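22. Dezember 2018

Endlich Ferien, und was mache ich? Ich sitze seit dem Frühstück in der Werkstatt und sortiere Klötzchen! Eigentlich wollte ich nur schnell den Kleber wegräumen, aber dann lag da der Beutel mit den kleinen Formen, und schon war der halbe Vormittag weg.

Also der Reihe nach. Die Idee mit dem Legespiel schleppe ich ja schon seit Februar mit mir herum. Sterne, Herzen, Sechsecke und Zylinder, dazu Kärtchen mit Mustern, die man nachlegt. Mal senkrecht, mal waagerecht, später vielleicht auch um die Ecke (das mit der Ecke klappt auf dem Papier noch überhaupt nicht, da muss ich mir was einfallen lassen). 15 Kärtchen hatte ich mir bis Weihnachten vorgenommen, 12 sind fertig gezeichnet. Die restlichen schaffe ich morgen, wenn ich nicht wieder ins Plätzchenbacken gerate.

Mittags war ich noch kurz bei Camenzind wegen der Schachtel. 45 Minuten für eine Pappschachtel, weil ich mich zwischen der flachen und der hohen nicht entscheiden konnte! Am Ende die flache, dunkelblau, mit so einem Stoffband dran. Die hohe hätte besser in den Rucksack gepasst, aber die Kärtchen wären darin dauernd umgekippt. Und auf dem Heimweg natürlich den Bus verpasst und kalte Füße bekommen.

Danach habe ich die Muster mal richtig ausprobiert, auf dem hellen Holzbrett mit den dunkleren Streifen. Ich mag das Brett so gern, die Maserung macht gleich gute Laune. Am besten gefällt mir immer noch das Abwechseln: Rot, Gelb, Rot, Gelb, ganz einfach und trotzdem guckt man dreimal hin.

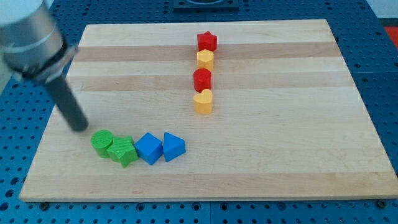
Bei der Reihe mit dem grünen Zylinder und dem grünen Stern daneben bin ich mir noch unsicher, ob die Kärtchen lieber nach Farbe oder nach Form gehen sollen. Nach Farbe ist für die Kleinen leichter, nach Form finde ich es spannender. Vielleicht mache ich einfach zwei Stapel, einen mit Punkt auf der Rückseite und einen ohne.

Jetzt noch die Spielregel abtippen, Tee kochen und dann aufs Sofa. Geschenkpapier fehlt auch noch, fällt mir gerade ein. Mist.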